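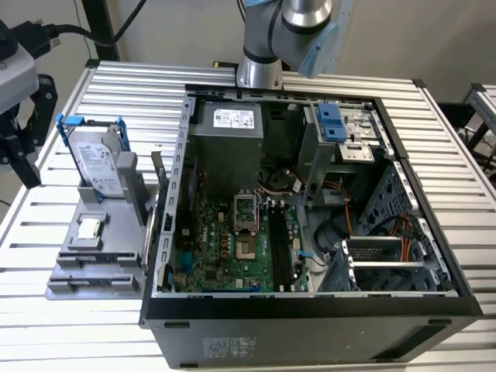

Bringing in the family's dead desktop was the best thing one parent did all November, she told the library staff in Callstead, and she'd like the repair evenings to run right through spring. It looks as if she'll get her wish!

The Callstead Library has added 40 more places to its free computer repair evenings, which started this fall with a couple of folding tables and a borrowed set of screwdrivers. The idea is simple. You bring in a computer that has quit on you, you sit down with someone who knows their way around one, and you open it up together. People have been lining up well before the doors open at 6 p.m.

So far 257 machines have come through, most of them older desktops and school laptops. Plenty needed nothing more than a good dusting or a new stick of memory. Others were past saving, but their drives, fans and power supplies went into the parts bins at the back of the room, and those bins have become a bit of a treasure hunt (one regular found a matching pair of memory sticks for a tower she'd nearly given up on).

Goteck, the parts shop on the Lirninstead road, is chipping in with thermal paste and spare cables, and the Okonkwo recycling yard will collect whatever can't be used. Anything with a drive in it gets wiped first if the owner asks.

The new places are split over 3 rooms, including one for kids ages 10 and up who come with an adult. There will also be a beginners' table for anyone who has never taken a side panel off before, and it's a great way in. Each visit lasts 2 hours, and you can book again if your computer needs a second go.

Sign up at the front desk or by phone. Bring the power cord, and write down your password before you leave home!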